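A day at the Rinen open house, Gremville
Posted April 21, 2022

I nearly didn't go. It's 86 kilometres each way to Gremville and the last stretch is all roadworks, but my sister-in-law had a spare ticket to the Rinen open house and I've been nosy about the place since they took over the old Myklebust warehouse. So off we went, thermos and all.

For anyone who hasn't been following along, Rinen builds and tests robots meant to help out at home. They do an open house when they feel like it, and this time there were 14 of us in our group, mostly locals, plus a couple of engineering students who asked all the good questions. We signed a form, got a sticker and a pair of safety glasses (mine kept sliding down my nose all day) and were handed over to Arif Weerasinghe, who runs the test floor and was our guide until lunch.

The kitchen

I was expecting cages and yellow stripes. There is a bit of that further in, but the first stop is a kitchen with a white counter, a grey tiled floor and a big stainless steel fridge with pull-out drawers. The job for the morning was moving drinks around. Green cans, a bottle of something pale yellow, nothing glamorous. It's much slower than you'd think from the videos people share, and you find yourself leaning forward and holding your breath over a can.

The hand is the bit I couldn't stop looking at. It's black, with five fingers, and the finish on it is matte like a good winter glove. Past the wrist it's all silver joints and loops of cable. I asked about those cables straight away, as they looked to me like just the sort of thing you'd catch on a drawer handle, and Arif gave me a big grin and told me to hang on to that thought.
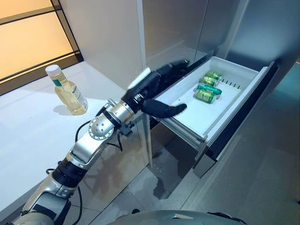
What went wrong in July

So this is the part I came home wanting to write about. Good on Rinen for telling us, too – they could easily have left it at the fun stuff.

Last July they had what Arif called "the drawer incident". The robot was putting drinks away, same sort of task as we watched. It had its hand well down inside an open drawer when one of the arm cables snagged on the slide rail. The arm felt the extra pull and the software decided it was holding something heavy. So it pulled harder! The drawer came off its rail, the arm swung up with it, and a technician who had stepped in to pick up a dropped can got the corner of the drawer front across her forearm.

She was okay. A nasty bruise, a trip to the clinic to be safe, and back at work the next day. But Arif didn't brush it off and I liked him for that. He said there were really two faults, and the cable was the smaller one. The bigger one was that she was inside the robot's reach while it was still live, and she'd been doing it for weeks, and so had everybody else on the shift, him included. A can rolls away, you duck in and grab it. I'd have done the same. I'd do it with the lawn mower if my husband wasn't watching.

The emergency stop was pressed, by the way, and it worked. The trouble was that the person holding it was watching a laptop, so it was pressed late. They pulled the logs afterwards and the gap between the snag and the stop was 900 milliseconds. Doesn't sound like much until somebody claps at the start and end of it for you, which Arif did.

They shut the kitchen for 13 days. When it opened again the rules had changed, and he went through them with us. Whoever holds the stop button does only that, no laptop, no phone, no chatting. If something falls on the floor it stays there until the arms are powered down. The software now has a much lower limit on how hard an arm can pull while the hand is inside a drawer or cupboard, and if it hits that limit it goes slack and waits for a person. The cables get checked by hand before every session, and there's a sheet on the wall to initial.

One of the students asked why they didn't just run the cables inside the arm. Apparently that's coming on the next model, which they're building with a supplier called Naltadar, but it's a whole new arm and those things take time. Until then it's loops and a checklist.

Back to the fridge

After all that we watched another run, and I'll admit I saw it differently. I was looking at the rail and the cables the whole time. The bottle was the one I was nervous about, being taller than a can and, I'd have guessed, tippier.

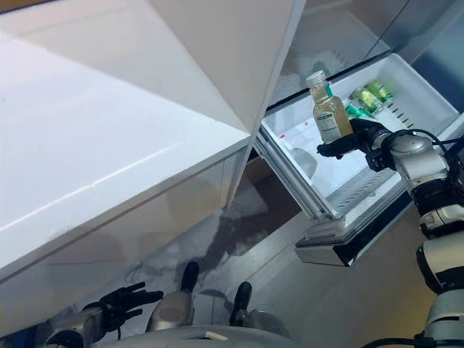 My sister-in-law thought the whole thing was a bit much for a drink you could put away yourself in two seconds, and she said so, loudly. Arif took it well. He told her his own mum has bad wrists and can't manage a stiff drawer, and that was the end of the heckling.

Lunch was sandwiches and a very decent lemon slice in the old loading bay. There was a second half to the tour with the wheel testing room and a short talk on batteries, but the talk ran long and the chairs were awful, so I can't tell you much about it.

If you're thinking of going, wear flat shoes and bring a jumper, because the test floor is kept cold. Parking is around the back off the lane, not out front where the sign sends you. Kids have to be twelve or over. They haven't set a date for the next one but you can put your name down at the front desk, and I've put down ours – both of us, heckler included.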